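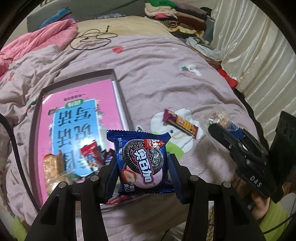
Written by the Floor Training Desk, Vekotham
Last updated June 14, 2018
Filed under: Clokow Packing Line, Operator Guide

Section 4. Setting up and recording with the hand grippers

Welcome back! If you've come straight from Section 3, your Trorkik login is working and you have signed out a pair of grippers, so most of the dull part is behind you. In this section we get the tools ready, pick up some snacks, and send the recordings on to the Lenz arms at the end of the Clokow line, which learn their picks from ours.

A word first for those of you who have packed mixed boxes by hand for years (and that's a good many of you). Your job title stays the same through December, and so does your rate. What changes is how a shift is divided: mornings on the line as before, afternoons recording or standing by the arms to help when a packet beats them. Several packers have told us the afternoons felt strange at first, all that slow pinching after years of grabbing two at a time, and we'd ask you to give it a week or so before you make up your mind. If you still dislike it, talk to your shift lead about swapping.

What you'll need
- Two hand grippers, left and right
- A shallow tray
- A mix of wrapped snacks from the sample bin
- A surface you can reach across comfortably. A bench is fine, and so is a bed at home with a quilted cover on it. Soft, patterned and a bit untidy is welcome.

Setting up

1. Lay out the tray and put the snacks in and around it. Don't line them up like a shop display. A flat packet, a slim bar and a candy in clear wrap make a nice mix to begin with, because each one asks for a different pinch.

2. Check the screws near the top of each finger. They should be snug and sit level. If one turns under your thumbnail, put the gripper aside and take another pair from the rack.

3. Squeeze each handle several times, slowly, and watch that both fingers move evenly. A little stiffness on the first squeeze of the day is normal.

4. Move cables out of the way of your wrists. They may stay on the surface as long as they don't cross the tray or loop around a packet.

5. Open Trorkik, choose "New session," and type in your station number. Wait for the tone before you touch anything.

Note: Sleeves are fine in any color, bright green included, but push loose cuffs up so they don't get caught in the handle.

Recording a pick

6. Bring the open fingers down on either side of the packet and close them gently. With a small square packet like the blue strawberry cookie one in the photo, the crimped ends of the wrapper will fan out against the fingers, and you can let them. You want to hold it the way you'd hold a letter you hadn't read yet.

7. Lift, pause for a breath, and set it down in the tray. The pause matters more than you might think. Those of us who came off the line tend to skip it, and the arms then copy our hurry.

8. You may work both grippers together once you feel steady. It's quite all right to hold a wrapped candy in one while the other is busy with a packet.

9. If you drop something, leave it where it landed and pick it up from there with the gripper. Please don't reach in with your fingers to help. Dropped packets make very useful recordings, so there's no need to feel bad or start over.

10. Press "Finish" and wait for the second tone.

Caution: Keep your free fingers away from the gripper jaws while they close. Stop if your wrist or thumb aches. Recording breaks are paid, the same as line breaks, and they do not come out of your lunch.

How much is enough?

The Clokow line carries 364 kinds of packet, and as of this update the shared library holds 3,797 finished picks. We are aiming for 4,000 before the second arm is switched on. There is no quota for any one person. Trorkik does show your own count in the corner of the screen, and you can hide it under "Display" if it makes you rush.

Any session that reaches 500 picks closes by itself and opens a new one. You don't lose anything when this happens, though the screen goes gray for a moment and has given more than one of us a fright.

When an arm needs you

11. An amber light on a Lenz arm means it has tried a packet and given up. Press the pause button, take the packet out by hand, and drop it in the return bin.

12. Write the packet name on the sheet by the bin. These sheets decide what goes into the next day's sample bin, so your handwriting really does steer the recording work. Block capitals, please.

Putting the grippers away, charging and cleaning are covered in Section 5.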